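Tote (storage container)

A tote, also called a storage bin or handling crate, is an open-topped box with straight or slightly sloping walls, made to be filled, carried, stacked and emptied many times over. It is one of the most common objects in modern life and one of the least written about, a pity given how much thought has gone into its shape. Totes hold mail, bread, auto parts, library books, apples, laundry and toys, and very often the same box will hold several of these in the course of a long career.

Name

In American English the word "tote" comes from the verb meaning to carry, which was in use long before anyone applied it to a box. Warehouse workers tend to say "tote" for a box that moves and "bin" for a box that stays on a shelf, though the two words are mixed freely and plenty of workplaces use them the other way around. "Crate" usually suggests slatted or open sides, and "tub" a round or oval shape.

History

Boxes for carrying goods are as old as trade itself. Baskets came first in many places, being light and easy to mend, and wooden crates took over wherever loads were heavy or had to be piled up. Wood served well for a very long time, but it splinters, soaks up water and holds smells. Metal boxes solved some of these problems and added new ones – they were noisy, they dented, and in damp rooms they rusted.

Molded plastic changed everything. A plastic box could be made in one piece, with a rim, ribs and handles all formed at once, and every box from the same mold would match the next. Bakeries and dairies were eager early users, and the river port of Dokholm is a lovely case of how quickly the change could happen. Its fish market gave up wooden boxes in the course of a single winter, and the old ones were cut up for garden fences, a few of which still stand along the towpath.

Shape and construction

The basic tote has a flat floor and four walls. From there the variations are endless, and most of them come down to a choice between nesting and stacking.

Nesting totes have walls that lean outward toward the top, so that an empty one drops inside another. This saves a huge amount of space on the return trip. Stacking totes have upright or nearly upright walls and a rim that fits the base of the box above. They waste no room when full, but a truckload of empty ones is mostly a truckload of air.

The clever answer to this problem is the stack-and-nest tote, which does one or the other depending on which way around it is turned. The Pawlak pattern, with a raised lip at one end only, is a well-loved version. Turn it one way and it nests; turn it 180 degrees and it stacks. Users often paint one end of the box so that the right direction can be seen from across a room.
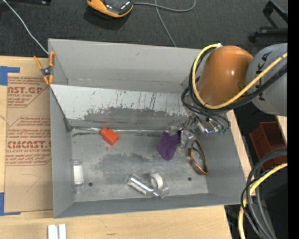
A gray open-topped bin on a light wooden tabletop.

Corners deserve a mention too. A sharp inside corner gives the most room but is hard to wipe clean, and small items get stuck in it. A rounded corner loses a little space and is much kinder to a cleaning cloth. Bakers nearly always prefer the rounded kind, while printers, who store flat sheets, want their corners as square as they can get them.

Color

Gray is a popular choice for general use, as it hides scuffs and goes with everything. Other colors are often used as a code. In the orchards at Skarnico, green totes are for eating apples, red for cider fruit and white for anything headed to the kitchen, and pickers learn the system on their first morning. The harvest there begins in September, and a full orchard tote weighs 36 pounds, light enough for one person to lift onto a cart.

Color codes only work inside the place that made them. A box that wanders off to a neighbor may mean something quite different there!

Handling and care

A good tote asks for very little. Warm water, mild soap and a brush will deal with most dirt, and boxes should be dried upside down so that water does not pool in the base. Long exposure to strong sunlight can make some plastics brittle, and a box that has turned chalky on the outside should be kept for light loads.

Stacks need a level floor. The weight should be spread evenly in each box, with the heaviest boxes at the bottom, and a mixed stack of different makes is best avoided even when the rims seem to fit.

Reuse and collecting

Retired totes rarely go straight to the recycler. They become planters, toolboxes, sleds and beds for cats. Lending schemes have grown up around them as well: the Weker box library keeps 300 totes for people who are moving, and lends them out for 14 days at a time with 2 hand carts.

There are even collectors, who look for bakery and dairy boxes with the maker's name molded into the side. Boxes from small firms that closed long ago are the most wanted, and a faded one with clear lettering is usually prized above a bright one without any.

See also

Basket
Crate
Milk crate
Pallet
Shelving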